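Miler Leather Cleaner and Conditioner Kit

Item 121
Sold by Cemgate
For finished and pigmented leather furniture

The Miler kit is a two-step set for cleaning and feeding leather sofas, armchairs and footstools. It is water-based and has no dye in it, so the same kit works on cream, tan, brown and black leather. Cleaner goes on first, conditioner second.

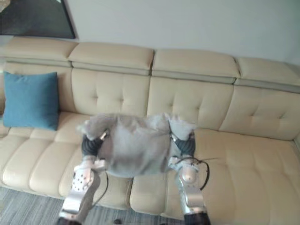
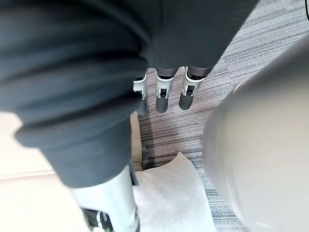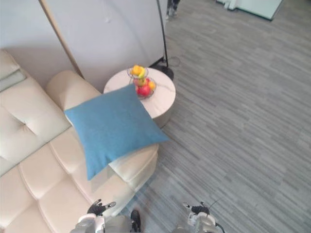

According to one buyer, the cleaner took the gray cast off the arms of a ten-year-old sofa, but the conditioner needed a full night before the seats stopped feeling tacky. We agree with that timing. The bottle label says four hours, and that holds in a warm, dry room. In a damp room, or on deep tufting where the liquid can collect, leave it overnight.

What comes in the box

Cleaner, pump bottle
Conditioner, screw-cap bottle
2 microfiber cloths
1 soft brush for seams and piping
Instruction card

How to use it

Vacuum the sofa with a brush head. Get into the seams and along the back of the seat, where grit builds up.

Try the cleaner on a hidden spot, such as the underside of a cushion flap. Let it dry. If color comes off on the cloth, stop and do not use the kit.

Pump the cleaner onto the cloth. Do not spray it straight onto the leather. Wipe one panel at a time, from seam to seam, with light pressure. Turn the cloth when it looks dirty. Use the brush on stitched channels and around buttons, then wipe again.

Wait 10 minutes. Put a small amount of conditioner on the second cloth and work it in with straight strokes. Buff off anything left on the surface. Keep throw cushions and blankets off until the seat is dry to the touch.

Do not use on

Suede or nubuck
Unfinished aniline leather
Bonded leather that has started to peel
Fabric panels or fabric cushion backs

Ink and hair dye will not come out with this kit. For those, see the De Graaf stain stick, which is sold separately and should be used before the cleaner.

How often

Twice a year is enough for most homes. Sofas in direct sun or next to a radiator dry out faster and can be done every three months. Between treatments, a dry cloth is fine for dust. Avoid baby wipes and dish soap on finished leather. Both can dull the topcoat over time.

Care of the cloths

Machine wash warm with a little detergent. No fabric softener and no dryer sheets, as both leave a film that streaks. Hang to dry. Replacement cloths are listed under Grirkness cloths, plain hem.

Storage

Keep both bottles upright with the caps closed. Do not let them freeze. Conditioner that has separated can be shaken and used. Conditioner that has gone grainy should be thrown out.

Shipping and returns

Orders placed before noon go out the same day, except on weekends. Unopened kits can be returned. Once the seal on either bottle is broken we can exchange a faulty pump, but we cannot refund the kit.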